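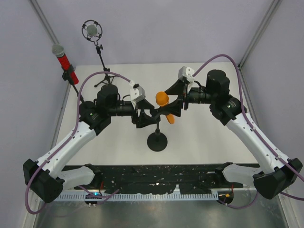 Brumum 坐姿上肢测功训练器

产品概述

Brumum 是一台以双臂曲柄驱动的坐姿训练器，供骑行、跑步等以下肢为主的运动人群补充上肢与躯干训练，也可用于下肢伤停期间维持有氧负荷。阻力由电磁制动单元提供，飞轮与曲柄之间采用单级皮带传动，无链条，无需润滑传动部件。

本页适用于标准型与加宽型。两种型号的制动单元、控制器和曲柄组件相同，仅底架宽度与座椅滑轨不同。

阻力系统

阻力共21级，由控制器逐级调节，训练中可随时更改，无须停转。第1级用于热身和动作学习，第2级起制动电流按曲线递增，低段级差较小，高段级差较大。曲柄可正转或反转，两个方向的阻力一致。

控制器提供两种工作模式：

恒定阻力模式：制动力矩由所选级别决定，输出功率随转速变化。适合技术练习和短时冲刺。

恒定功率模式：用户设定目标功率，控制器根据转速自动修正制动力矩。转速下降时力矩上升，疲劳状态下容易出现“越踩越重”式的卡滞感，初次使用者应先在恒定阻力模式下熟悉节奏。

断电后制动单元无输出，曲柄可自由转动，飞轮会依惯性继续运行一段时间。停机前请握住手柄缓慢减速，不要突然松手。

曲柄与手柄

曲柄出厂设定为同相位（双手同时推拉），可改为反相位（双手交替）。更改相位须拆下一侧曲柄，转动半圈后重新装入花键轴，并用随机附带的内六角扳手拧紧。同相位对腹部和背部的稳定要求较高，反相位的动作节律更接近骑行，躯干旋转幅度也更大。

手柄为可旋转式，有横握与竖握两种安装方向。手腕曾有劳损者宜选竖握。手柄套为易耗件，表面出现裂纹或在管件上打滑时应更换，订购时请注明握法，两种手柄套内径不同。

座椅与调节

座椅沿滑轨前后移动，共9个定位孔，靠弹簧销锁定。调节时以曲柄转至最远点、肘部仍保留少许弯曲为准。肩部前探、背部离开靠背，说明座位过远；曲柄转至最近点时肘部明显后顶，说明座位过近。

曲柄轴的高度应与肩关节平齐或略低。轴心高于肩部时，斜方肌上束会过多代偿，长时间训练后颈部容易发紧。立柱刻度仅供记录个人设置，各台设备之间的刻度不可直接换算。

座椅可整体卸下，供轮椅使用者直接驶入。加宽型的底架开口较大，标准型不建议用于此用途。

控制器与数据

控制器显示时间、转速、功率、累计做功和心率。心率信号来自用户自备的胸带或臂带，主机不含手握式心率片。训练结束后数据保存在本机，最多保存100条记录，存满后自动覆盖最早的记录。需要长期保存的，请定期导出。

功率读数由制动电流和转速推算得出，没有计入轴承和皮带损耗。与骑行功率计对照时会有偏差，且上肢肌群总量较小，同等主观强度下的上肢功率明显低于下肢。请勿把骑行训练区间直接套用到本机，上肢区间应单独测定。

使用安排建议

以下内容由体能教练 Amado Gatchalian 按耐力骑行者的训练周期整理，仅作一般参考。

基础期：以恒定阻力模式为主，低级别，转速平稳，每周2次，安排在非高强度骑行日。重点放在拉的动作上。多数骑行者推的力量尚可，拉的力量和肩胛控制偏弱。

强化期：改用间歇形式，短时较高阻力与低阻力恢复交替。同相位和反相位轮换进行。当日如已有爬坡或冲刺课，上肢间歇应后移，或只做热身段。

比赛期：降低总量，保留少量低阻力练习，用于放松肩颈。赛前不新增动作，也不更改座位设置。

肩部、颈部近期有损伤，或患有心血管疾病者，使用前须咨询医生。上肢运动时的血压反应与下肢运动不同，出现头晕、胸闷应立即停止。

可选配件

Stastar 单侧训练套件：含一支固定扶手和一个曲柄配重，用于单臂训练。安装后控制器须切换至单侧显示，否则左右平衡数据无效。

Shojaei 握持手套：供握力不足的使用者固定手部，搭扣在腕侧，分左右手，不可混用。

Plosteck 减振底垫：铺于底架四个支脚之下，适用于楼板较薄的场地。底垫应整块铺设，裁切后边缘会翘起，影响底架水平。

安装条件

设备应置于坚实平整的地面，四个支脚均须着地。两侧应留出手臂外展的空间，后方应留出座椅完全后移的空间。电源插座须可靠接地，电源线不得从曲柄下方穿过。

搬运由两人进行，一人握持前梁，一人握持后轮侧的提手。禁止以曲柄或控制器支架作为着力点。

维护

每次使用后：擦去手柄、座面和滑轨上的汗液。不要使用含氯清洁剂，会使座面发硬。

每月：检查曲柄螺栓、弹簧销和座椅卡扣。滑轨有涩滞时用干布清洁，不要上油，油膜会粘附灰尘。

每年：由维修人员检查皮带张力并校准零点。校准须在设备静置达到室温后进行，冬季从室外搬入的设备不可立即校准。

故障提示

转速显示为零：检查传感器插头是否松脱，磁铁与传感器之间是否有异物。

阻力无变化：断开电源后重新启动。仍无变化时，记录控制器上的代码并联系售后。

转动时有周期性敲击声：多为曲柄螺栓松动，停止使用，重新紧固。花键已磨损的，曲柄与轴须成对更换。

保修

制动单元、底架和控制器的保修期以随机保修卡为准。手柄套、座面和皮带属于易耗件，不在保修范围内。自行打开制动单元外壳的，该部件不再享受保修。报修时请提供底架后梁铭牌上的序列号、型号以及手柄安装方向。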